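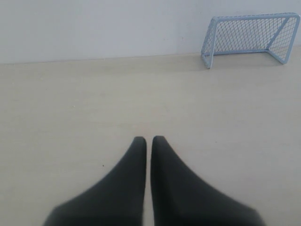

Small-Sided Soccer and Indoor Floor Surfaces

Student project report, Physical Education and Health
Vaughn Szabo
Dolton campus

1. Background

Our school has no outdoor field that can be used after October, so soccer moves indoors for most of the year. The games are three against three, with small goals and no goalkeepers. Players complain every winter that the ball "runs away" from them inside. I wanted to find out how much of that comes from the floor and how much from the ball.

There are two indoor spaces. The Duron gym has a sealed wood floor. The Yang hall has a vinyl floor laid over concrete and is mainly used for dance and assemblies. The two spaces are booked separately, and the rules for shoes are different. Street shoes are allowed in the hall at lunch, so there is more grit on that floor.

2. Question

How far does a ball roll on each floor after the same start, and does a low-bounce ball change the result enough to be worth using?

3. Equipment

A wooden ramp, 70 cm long, built in the shop class
One standard size 4 ball
One size 4 futsal ball (low bounce)
A tape measure and masking tape
A hand pump with a pressure gauge

Both balls were pumped to the pressure printed near the valve before each session. I did not have a way to measure ball speed, so the ramp was used to keep the start the same each time.

4. Method

The foot of the ramp was taped to the floor and checked with a level. The ball was held at the top with a ruler and let go by lifting the ruler. I marked the place where the ball stopped and measured from the foot of the ramp in a straight line. Each ball was rolled 14 times on each floor. Rolls that touched a wall or bench were thrown out and done again.

In the hall I had to turn the ramp to face the long way, as the first rolls reached the stage steps. I kept the same direction for the rest of the test.

5. Results

The standard ball rolled farther than the futsal ball on both floors. The vinyl gave the longer rolls for both balls. The largest gap was between the standard ball on vinyl and the futsal ball on wood, with a difference in the averages of 219 cm.

The futsal ball was also more consistent. Its stopping points were close together, while the standard ball drifted left or right near the end of the roll. On the vinyl the drift was mostly to the same side, so the floor may not be flat there. I did not test this.

6. Problems

The seams in the vinyl changed the direction of a few rolls. I kept these in the results because players would meet the same seams in a game. The floor in the gym had been mopped the evening before one session, and I do not know if cleaner was left on it. The futsal ball was new and the standard ball was not, so part of the difference could be wear.

7. Recommendations

Use the futsal ball for all indoor games, at least in the hall. Sweep the hall before play. If only one space can be booked for soccer, it should be the gym.

A follow-up could repeat the test with two new balls and add the Jeton felt-covered ball that the lower grades use. It should also include short passes by real players, as a ramp does not put any spin on the ball.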